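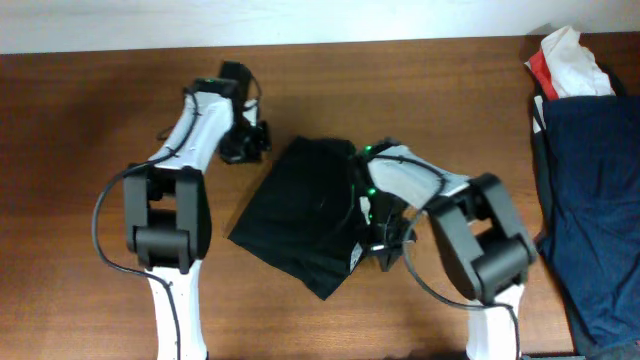 Black one, folded, on the brown table.

Folding and Storing Cloths: Stuff You Keep Asking Me

Updated 6 Jun 2019

Do you iron before you fold?
Almost never. I smooth each cloth flat with my hands, fold it in half, then in half again. Ironing is for January, when I get bored and do the napkins.

Why fold on a table and not the bed?
I used to be a bed folder! A mattress sinks right where you want a crisp edge, so I moved to the table and my corners finally started to line up.

My black cloths are covered in lint. Help?
Wash them apart from the towels, inside out if they have an inside, and wipe the table down before you start. I keep a lint roller in the drawer — the Kurnel one, 59 sheets, and I go through them fast.

Stacked or standing up?
Stacked on an open shelf, standing up in a drawer. My Lesum drawer is shallow, so anything thick gets one fewer fold and lies flat.

How many should I keep?
However many fit without shoving. I got rid of a whole bag last year (some 400 grams of old dish cloths, I weighed it for fun) and haven't missed any of them.

Can I fold them a little damp?
Please don't. I did it with 2 tablecloths once and they smelled like a basement for weeks.

Related
Sorting the Fulus basket
Prajapati table linens: how mine have held up
Getting candle wax out of cotton
What lives in my kitchen drawers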